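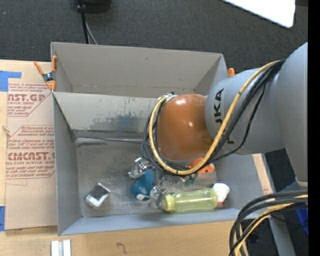

How often should a bin-picking cell have its bin position rechecked? At the start of every shift, and again after any contact the controller logs as above threshold, whether or not the bin looks moved.

I wrote that rule for our cell in October and have now revised it. The version below is 9, and it replaces everything Iraklis Papadakis has taped inside the cabinet door.

Fixturing first. The bins are held to the table with spring clamps. Spring clamps are acceptable for a development cell and not acceptable for anything we hand over to Drandwood. They hold well against a straight push and badly against a twist, and most bin contacts have some twist in them. Tape the table at the bin corners on setup day. If a corner has left its tape, stop, reseat, recalibrate. Do not nudge the offset in software to match.

Second, cabling. The dress pack on the KUKA is the part of the cell most likely to cause a fault that looks like something else. Before any program is run above reduced speed:

Turn the wrist slowly to both ends of its programmed range and watch every loop.
No loop may hang lower than the lowest point of the tool when the arm is over the bin.
Thin cables are tied to the thick one at both ends of a bend, never in the middle.
A loop that blocks the camera's view of the bin floor at the imaging pose is a fault. Log it as 1811, the same code as a dirty lens.

The last item is new. Clenent's template treats cable occlusion as a tuning matter, and we lost 50 picks of test data to that reading of it.

Third, the test set. Every run has to include clear plastic, at least one shiny wrapper and one bottle lying on its side. Runs made up only of matte boxes can be used for cycle time and for nothing else. Gerasimos Liapis wants the items listed by position as well. I have left that out - the positions change after the first pick and the list is wrong from then on.

Fourth, wear. Scuffs on the bin floor show up in the depth data as noise, and a model trained on a new bin will sometimes try to pick them. Do not swap in a clean bin before a demo. Borkholm did this, got almost perfect numbers, and then could not repeat them on site.

Fifth, people. Reaching into the bin requires the enabling device to be released and the key in your pocket. This applies to 2-second reaches. It also applies to me.

Open points: Galanis has asked for a numeric limit on bin shift, and I don't have one I trust yet. The contact threshold is still the one carried over from the old gripper and needs to be measured again with the current tool mass. Comments on either go in the change log, with the controller log attached.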